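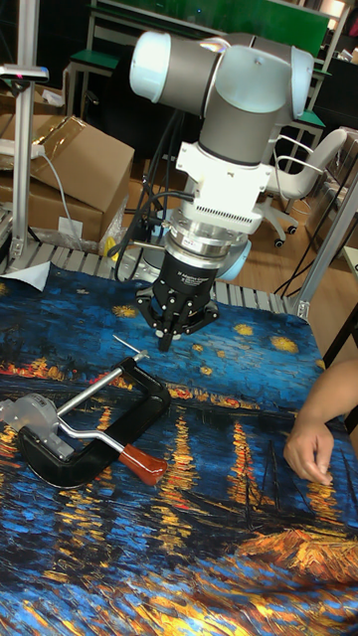 by Linnet Garrowby

The clamps were the last thing they gave it. It had done the tape measures by then, and the spirit levels, and a whole pallet of boxed drill bits from the Pruvent shop. Clamps were awkward. They had a part that swivelled and a part that slid, and they never lay the same way twice.

I had worked the returns bench at Calloway for nine years. A tool came back, I picked it up, worked the screw, looked for cracks and put it in one crate or another. On a good shift I did 300. I had not thought of it as a skill until I was asked to write it down.

"Just say what you do with your hands," the woman from Umenard said. She had given me a form with 20 lines on it. I filled in four and could not think what came next.

So she sat beside me and watched. After a while she said, "You turned that one over twice."

"It felt wrong."

"Wrong how?"

I picked it up again. The handle had a bit of give in it. I told her that, and she typed it in.

In October my job became laying things out. I put a clamp on its side on the cloth, the one with the river at night and the yellow lights in the water, and the arm came down over it with its three black fingers folded. It would stop a short way above. I was meant to keep my hand off the cloth while it was thinking, but I got into the habit of resting my fingers there, well over to the right, on the reflections. Nobody told me off for it.

The first morning it managed 81. It dropped a few, and one of those went under the rollers and I had to get down on my knees for it. I was pleased about that, and then I was annoyed at being pleased, as I was the one on the floor.

There had been five of us on returns. Two went to the Prollcombe depot and one took the money. The one who stayed with me moved to the phones upstairs, and came down at dinner time to sit on one of the green stools and eat her sandwiches.

"Is it any good?" she asked.

"It's getting better."

"Do you talk to it?"

"No," I said. I did, a bit. I said "left" when it needed to go left.

By the end of the month it did 752 in a day and a night. I was only there for the day. When I came in at seven the crates were full and stacked, and I took a clamp off the top of the good ones and worked the screw. It was fine. I took the next one, and the handle had some give in it.

I looked at it for a bit. Then I put my coat on the back of the chair, emptied the crate out on to the bench and started at the beginning.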